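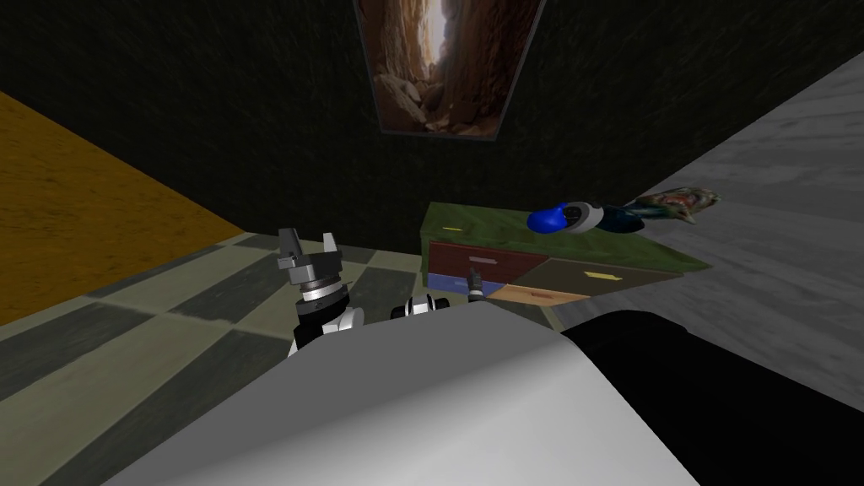

Emanis社ラボ見学メモ(不具合解析の日)

取り急ぎ、忘れないうちに。3月、Emanisの開発棟。受付で入館証もらうのに時間かかって、最初の挨拶はほぼ聞けず。すみません。

案内はThaddeus Parkさん。双腕ロボットのシミュレーション評価を担当。早口の英語、通訳なし。聞き違いあるかも。

もともとは完成デモの見学の予定。ところが前の晩の連続試験で異常が出たとかで、急きょ解析の現場を見せてもらう流れに。結果的にこっちのほうが面白かった。

課題は引き出しの開閉。色違いの引き出しが付いた低いキャビネット、天板に小物、壁に峡谷の絵。全部シミュレーション内の部屋。制御ソフトはFlukowという社内名のもの。綴りは入館証の裏にメモしたので合ってるはず。

何が起きたか。116回まわして、14回が異常終了。そのうち6回は単純なタイムアウトで、まあよくある話とのこと。残りが問題で、右手の指先が引き出しの前面に当たったまま、押す力の指令だけがじわじわ上がっていく。位置は変わらない。なのに上位側は「接近中」と思いこんでいて止めない。非常停止の条件にも引っかからない。

実機なら指か引き出しか、どっちか壊れてましたね、とParkさん。さらっと言うけど怖い話。人が横に立ってたらと思うと。 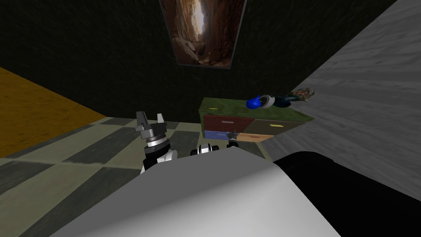 下の段が特に鬼門らしい。腕を前に伸ばして低いところへ持っていく姿勢だと、手首の余裕が少ない。そこに接触判定のしきい値の設定ミスが重なった、というのが今の見立て。Chaimongkolという別チームの部品モデルに差し替えたとき、摩擦の値が古いまま残っていた可能性もあり。まだ断定はしてない、と何度も念押しされた。

あと、左腕。右が詰まっている間も左腕には待機の指令が出続けるだけで、退避動作に入らない。片方が異常でも、もう片方は知らんぷり。これは仕様の抜けだそうで、チケットはもう切ってあった。早い。

対策案として聞けたのは2つ。力の指令値と実際の移動量を突き合わせる監視を入れる。片腕で異常を検知したら両腕とも止める。後者は社内で反対もあるらしい。物を両手で持っている最中に止まると落とすので。なるほど。

質問タイムでAmnessの方が、シミュで見つかる異常は実機の何割か、と聞いていた。Parkさん「わかりません」。即答。こういう答え方をする人は信用できると思った。

ログの画面も見せてもらったけど撮影不可。縦軸が力、横軸が時間のグラフで、途中から右肩上がりの直線になるところが例の症状。見ればすぐわかる。でも夜間は誰も見てないし、朝の集計には成功か失敗かしか出ない。そこも直すそうです。うちの夜間試験も同じ集計のやりかたなので、正直ひやっとした。帰ったら確認すること。

昼は食堂でカレー。辛い。午後は安全規格の話で、資料が多すぎてメモが追いつかづ。後日PDFをもらえるとのことなので、届いたら別に書きます。

帰りのバスは16時台が少ないので注意。一本逃して駅まで歩いた。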